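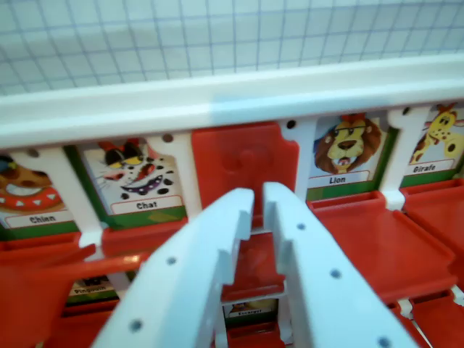 A children's face-guessing game board.

Sarix opens family game lending counter in Girstead

GIRSTEAD – Sarix, the games and hobby retailer, will open a lending counter at its Girstead store in June. Households in the area will be able to borrow board games, card games and puzzles for two weeks at a time, in the same way they borrow books from a library.

The counter will open with 800 titles on the shelves. They range from first matching games for preschoolers to long strategy games for adults, with the largest section given over to games for children in elementary school. Classic guessing, memory and word games make up much of that section. Two-player games have their own shelf near the register.

Membership is open to anyone with a mailing address in Girstead or Sevness. There is no joining fee for the first year. Members may have 2 games out at once and may renew a loan one time if no other household has asked for the game. Late returns are charged by the day, and the charge stops when it reaches the loan limit printed on the membership card.

Games are checked when they come back. Store staff go through each box against a parts list inside the lid, and replace missing pawns, cards and dice from a stock of spares. Members who lose a small piece will not be billed for it. A game that comes back with its board broken or more than a quarter of its parts missing will be charged at half the shelf price.

The lending stock was put together over the winter from display copies, returned items in good condition and donations from customers. Donations are still welcome and can be left at the service desk during store hours. Sarix asks that boxes be taped shut and that games with batteries have them taken out first. Jigsaw puzzles of up to 2000 pieces are accepted if the donor has put the puzzle together within the past year and can confirm it is complete.

A smaller version of the counter ran at the Sarix store in Sevness last year. Over the trial, members there took out 809 loans. Guessing games and cooperative games were borrowed most often, and weekend pickups were far busier than weekday ones. As a result, the Girstead counter will have a second person on duty on weekends, and games can be reserved by phone up to a week ahead.

The Sevness trial will become permanent when the Girstead counter opens. Members will be able to borrow at one store and return at the other.

Reservations and loan records will be handled through Helmy, the membership program Sarix already uses for store rewards. Existing Helmy members do not need to sign up again and can show their current card at the counter. New members should bring proof of address.

The counter will be open from 10 a.m. until 6 p.m. A play table beside it can be used free of charge during those hours. Children under eight must have an adult with them.

About Sarix
Sarix sells board games, puzzles, model kits and craft supplies from its stores in Girstead and Sevness. It also repairs wooden puzzles and supplies replacement parts for many older games.

Media inquiries: press desk, Sarix, Girstead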